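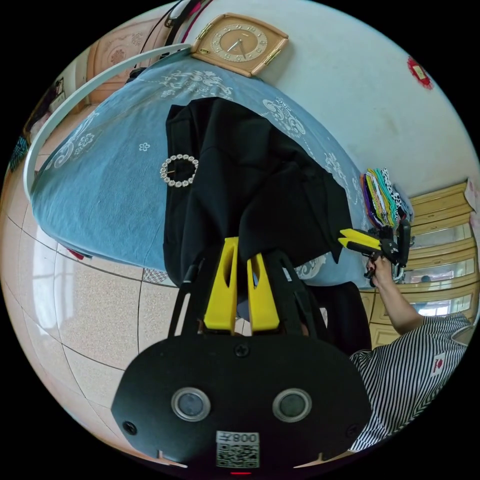 叠衣服这件小事:Girlow 数据采集图集

分类:研究现场 / 双手操作 / 柔性物体
搜索本站 请输入关键词 搜索

Girlow 的论文只有八页,其中给采集现场留的篇幅是半句话:“数据在日常室内环境中获得。”审稿人没有追问,我们也乐得清静。不过组里的 Vira Hordiienko 坚持认为,这半句话后面有好几件事值得摆出来,于是有了这一页。

先说方法。Girlow 采集阶段用不着机器人到场。人两手各握一只手持夹爪,照着自己平时的习惯去叠衣服,夹爪上的相机把过程录下来,之后再把画面和夹爪轨迹一起喂给策略网络。好处是便宜,也方便搬运。坏处是人叠衣服的习惯五花八门,网络会忠实地把这些习惯全学走,包括那些本人都不愿意承认的。

衣角与夹指

黄色夹指捏住的是黑色衣物的下缘,另一只夹爪正指着右侧的衣角。按我们的标注规范,这一类画面归在“下缘抓取”里。规范最初只有一页,后来为了说清楚什么叫“下缘”,又写了四页。衣服平铺时谁都知道下缘在哪里,一旦有一段从桌边垂下去,两位标注员就能礼貌地争论一个下午。

黑色布料是全组公认最难伺候的。褶皱在深色上几乎没有对比度,深度估计经常把一道折痕当成阴影,又把阴影当成第二层布。早期版本的策略对此有一套自己的解决办法:把两层一起捏起来,然后很有信心地举到空中。单看夹持力曲线,那几次都堪称完美。

左侧那枚镶着透明水钻的圆扣也值得一提。Radulović 写的分割模块见到反光就兴奋,在我们内部的测试里,亮晶晶的配件常常被它判成“背景”,衣服中间于是多出一个洞。修补办法不大体面:给反光区域单独加了一个类别,名字就叫“闪”。论文里它有一个更长的英文名。

至于桌布,浅蓝底上印着白色的卷草和小花。实验室里的灰色台面当然更好分割,Grembridge 的旧数据集就全是灰色台面,模型在那上面的分数也确实好看。换到有花的桌布上,分数立刻谦虚了许多。我们后来把花布保留在训练集里,算是让它早点见见世面。

数字都在这里

这一批共录了 216 段演示,清洗之后剩下 118 段。被删掉的那些,多数死于轨迹跟踪丢失,少数死于演示者叠到一半改了主意。后一种我们讨论过要不要留,毕竟改主意也是人类技能的一部分,最后还是删了。网络已经够犹豫的了。

评测时在 Stiststead 的双臂平台上跑了 50 次,失败 14 次。失败的标准定得很朴素:叠完之后,一个没参加项目的人看了愿意放进柜子,算成功;看了想重叠一遍,算失败。有人批评这个标准主观,这话没错,我们也试过用面积重合率来打分,结果得分最高的一次是整件衣服团成了一个很紧凑的球。

腰头与第二只手

有松紧的腰头是另一个麻烦。布料在那里收成密密的竖褶,往下又变得平滑,同一件东西的两头仿佛由两个互不往来的部门负责。从下缘靠角的位置接近,可以绕开腰头的弹性,两只手也有地方错开,所以演示者多半会先从那边入手。

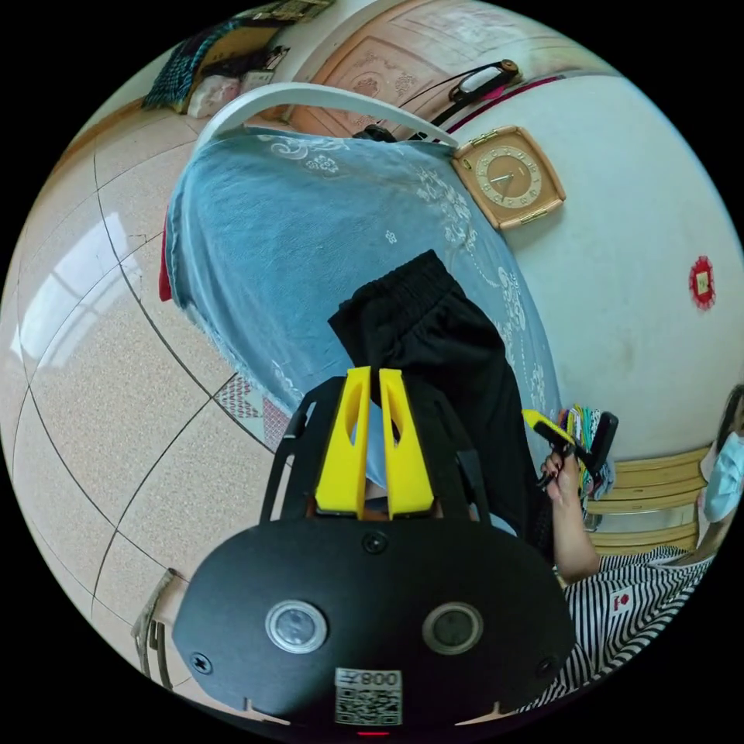 错开两只手这件事,写进算法里比听上去费劲。人做的时候,一只手先过去,另一只手在旁边等着,等多久全凭感觉。我们最早把左右两路动作分开预测,结果两只机械手非常独立,独立到会同时去抢一个衣角。后来改成联合预测,又加了一个很短的“谦让”项,先到者优先,后到者去找对面的角。抢角的情况少了许多,代价是偶尔两边都在等对方,安静地等到超时。Vira 给这种失败起名叫“您先请”,现在已经是日志里的正式错误码。

视角也折腾过一阵。相机跟着夹爪走,夹爪自己的手指就一直占着画面正下方,真正要看的布角往往只露出一点。有人提议把夹指换成透明的,试了一天,模型没有意见,标注员意见很大,因为他们再也找不到接触点在哪儿。黄色于是留了下来。它在蓝布和黑布上都很显眼,审美方面请大家多包涵。

还有几件没解决的,顺手记在这里:

一、衣物从桌边滑下去之后怎么办。目前的策略会继续在桌面上认真地叠空气,动作相当标准。

二、换一位演示者,节奏就变。把不同人的演示混在一起训练,得到的速度谁都不像,有点像几个人合唱时全都在听别人。

三、已经叠好的衣服,策略偶尔会主动打开再叠一遍。Radulović 怀疑是终止信号学得太弱,Vira 怀疑它只是喜欢这份工作。两种假设都排在十一月的消融实验里。

Stiststead 那边想看看同一套权重能不能叠毛巾。我们跑过一次,毛巾叠得很好,只是模型在开头花了不少时间寻找腰头。

标签:手持夹爪 / 模仿学习 / 衣物折叠 / Girlow
分享 14 评论 3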